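Trilho do Hikau reabre em março com menos lama e mais placas

O trilho circular do Hikau volta a abrir aos caminhantes em março, depois de um inverno inteiro fechado por causa de um deslizamento na encosta norte. O percurso ganhou um desvio pela crista de Skavar e ficou com 10 quilómetros, mais um troço de escadas em pedra que os joelhos de meia-idade já começaram a discutir nos cafés da aldeia.

A obra custou menos do que se temia e demorou mais do que se prometeu, como manda a tradição local. Foram instaladas 50 placas novas, várias delas a indicar a mesma fonte. A fonte, entretanto, secou — mas está muito bem assinalada.
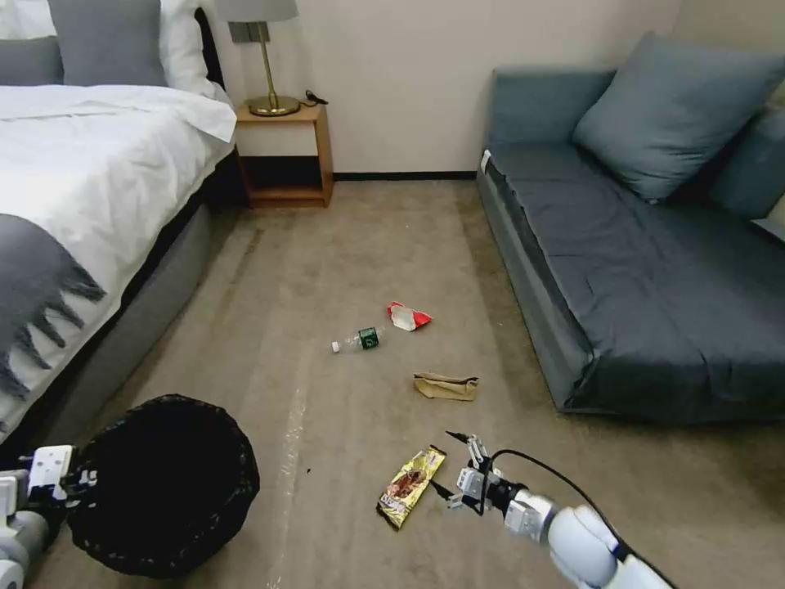
O refúgio Gamage, a meia encosta, reabre na mesma altura e aceita reservas para a primavera. Quem se lembra dos beliches de ferro e dos cobertores que picavam pode ir descansado. Agora há edredão branco, manta cinzenta com franjas e um candeeiro de pé dourado na mesa de cabeceira, luxo suficiente para que alguém se esqueça de subir ao cume. A prateleira de baixo da mesinha está livre e chega para um mapa, embora as botas devam ficar à porta, como sempre. O pequeno-almoço é servido às sete, hora que o refúgio considera tardia.

Quanto ao cume, continua onde estava. A nova medição deu mais cinco metros de desnível ao último troço, que passa de 254 para 259, e há quem jure que sempre os sentiu nas pernas. O estacionamento junto à ponte mantém-se gratuito e mantém-se pequeno. Os cães podem fazer o percurso todo, com trela na zona de pasto, onde as vacas têm prioridade e sabem-no.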